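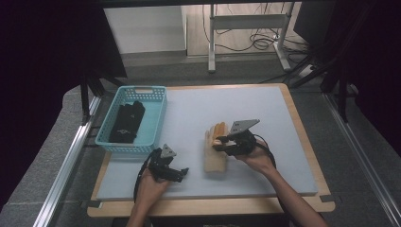
Can I install Ellska on a site that already has pages in it?

You can, but the starter content will land right next to your own pages, so I always tell people to turn the starter content off in step 6 if the site is already live. Your existing pages keep their text. They just pick up the new fonts, the new header and the new footer.

3. Installing the Ellska theme

OK, this is the part everybody skips to! If you jumped straight here, please go back and do section 2 first (the backup one). I've set up Ellska on more than 14 sites by now, my own and other people's, and the only time I lost anything was the time I was in a hurry and thought a backup could wait until after lunch.

What you need before you start:

An admin login for your Wullum site, and it has to be a full admin. An editor login gets you as far as step 3 and then the button simply isn't there.
The Ellska zip file from your order page. Leave it zipped.
The license key from your order email.

Caution: Ellska needs the Lolholm layout add-on. Put Lolholm in first. If you do it the other way round the theme will install, but the home page comes up as one long column and you'll think something is broken (I sure did).

Steps

1. Log in and open Site Tools, then Themes. On smaller screens the Themes link hides under the three little lines at the top left.

2. Click Check Requirements. You want a green line next to Lolholm. If the line is gray, the add-on is there but switched off, so go to Add-ons, flip the switch, and come back.

3. Click Add Theme and pick the zip file from your computer. My browser likes to unzip downloads without asking, and if yours does the same you'll find a folder where the zip should be. Turn that setting off and download the file again. Zipping the folder back up yourself usually adds an extra level inside, and Wullum won't read it.

4. Wait for the upload bar to finish. Please don't click Add Theme a second time while it's going! You'll end up with two copies called Ellska and Ellska-1, and they'll share settings in ways I still don't fully understand.

5. Paste in the license key. Watch for a blank space at the end, which comes along for free when you copy from most email programs.

6. Choose Starter Content: On or Off. On gives you 19 ready-made pages, a menu and a contact form. Off gives you the theme and nothing else. For a brand-new site I'd go with On every time, it's so much easier to delete pages than to dream them up from nothing.

7. Click Install. With starter content on, this can take a few minutes, and on slow hosting the bar sits at 41 percent for ages. Mine always does. Leave the tab open and go make coffee.

8. When you see the Done message, click Activate. Until you do this your visitors still see the old theme, so you can stop here and come back in the evening when traffic is low.

9. Open your home page in a private window and have a look around. If you look at it in your normal window you may get the old styles out of the cache.

Note: If the install stops with a "time limit" message, go to Site Tools, Server, and change Script Time to 1000. Then run step 7 again. It picks up where it left off, so you won't get double pages. Some hosts lock that setting, and then you'll have to write to them and ask.

Setting the width and the menu

Ellska comes set to full width. It looks great on a big monitor and a bit lost if you only have short paragraphs, so I switch most sites to Boxed. You'll find it under Themes, Ellska, Layout.

1. Choose Full, Boxed or Narrow. Narrow is really meant for blogs.

2. Pick where the menu goes. Top is the default. With Side, keep your menu names short, as anything over two words wraps onto a second line and pushes the logo down.

3. Turn on Sticky Menu if you want it to follow the reader down the page. Test this on a phone! On older phones the sticky menu can cover the first line of text after you tap a link to a heading.

4. Click Save Layout. There's also a Save All button at the top, and that one saves the colors and fonts tabs too, including whatever you were only playing with over there.

Caution: Reset Layout has no undo. It also clears the Lolholm columns on every page, which I found out the annoying way on a site with a very long menu.

Moving over from Vincze

If your site runs the older Vincze theme, most of it comes across fine. Colors and the logo carry over by themselves. Widgets in the right-hand column don't, and you'll find them parked under Site Tools, Unused Blocks. Drag them back one at a time and save as you go.

The Vincze slideshow is a different story. Ellska has its own slideshow with its own settings, so you'll need to add your slides again by hand. Write down the order and the captions before you activate anything. Keep Vincze installed (just not active) for a week or two, so you can switch back if you've forgotten something. The switch takes a few seconds and your pages won't mind.

Custom styles are kept in a separate box called Old Styles. I'd leave that box off at first and see how the site looks without it. Half of what I had in mine was there to fix problems that Ellska doesn't have. Thanks to Woo-jin Hwang for pointing out that the box also has a Preview link, I'd been turning it on and off on a live site like a light switch.

If the header looks too tall after the move, check the logo height under Themes, Ellska, Header. Vincze squeezed large logos down without telling you, and Ellska shows them at full size. Type in a smaller height, click Save Layout, and go on to section 4 for colors and fonts.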